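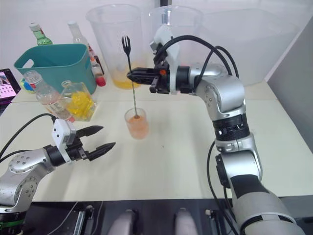
여름 음료 테이블 준비

6월 모임에 쓸 음료와 도구를 정리한 페이지입니다. 장소는 브로브햄의 작은 주방이고, 손님이 직접 잔을 들고 와서 섞어 마시는 방식으로 꾸렸습니다. 사진마다 짧게 메모를 붙입니다.

사진 1. 작은 유리잔과 검은색 칵테일 포크

옅은 주황빛이 도는 분홍색 음료를 작고 투명한 유리잔에 담았습니다. 포크는 길고 가는 검은색입니다. 크림색 상판에서는 연한 색 음료도 잘 보입니다. 뒤쪽에는 청록색 플라스틱 바구니와 병들, 노란 내용물이 든 네모난 유리병이 있습니다.

잔에 대하여

시음용으로는 작은 잔을 씁니다. 큰 잔에 내면 처음 맛보는 음료를 남기는 분이 많았습니다. 잔은 전날 씻어서 마른 천 위에 엎어 둡니다. 손님용 긴 잔은 프라비아에서 산 것을 따로 꺼냅니다. 세제 냄새가 남으면 과일 향이 죽으니 마지막 헹굼은 찬물로 한 번 더 합니다.

포크에 대하여

긴 칵테일 포크는 잔 바닥에 가라앉은 과일을 건질 때 편합니다. 짧은 꼬치도 써 보았는데 손가락이 음료에 닿아서 바꾸었습니다. 포크는 갈래가 위로 가게 잔에 꽂아 두면 손잡이로 잘못 잡는 경우가 있으므로, 손님상에는 접시에 눕혀서 냅니다.

기본 배합

큰 플라스틱 주전자 하나 기준입니다. 탄산수 1000ml에 자몽 시럽 240ml를 넣고 천천히 젓습니다. 탄산수는 먹기 직전에 따릅니다. 시럽을 먼저 붓고 탄산수를 나중에 부으면 많이 젓지 않아도 섞입니다. 단맛이 강하면 레몬즙을 한 숟가락씩 더하면서 맞춥니다. 얼음은 주전자에 넣지 않고 잔에 따로 넣습니다.

시럽은 게리에르 제품을 씁니다. 지난번에는 파블로비치 것을 썼는데 색이 더 진하고 끝맛이 썼습니다. 둘 다 개봉 후에는 냉장 보관합니다.

바구니와 병 정리

바구니에는 행주, 병따개, 여분의 뚜껑을 넣습니다. 손잡이 구멍이 있는 것이 옮기기 쉽습니다. 병은 키가 큰 것을 뒤에, 자주 쓰는 것을 앞에 둡니다. 덜어 담은 음료에는 이름과 담은 시각을 적은 라벨을 붙입니다. 말린 과일은 입구가 넓은 병에 담아야 집게가 들어갑니다.

비용

재료비는 거의 3890엔이었습니다. 그중 628엔은 레몬값입니다. 잔과 포크는 가지고 있던 것을 써서 넣지 않았습니다.

배합이나 도구에 대한 문의는 핀레이 백스터에게 보내 주세요. 오후 6시 이후에 답장합니다.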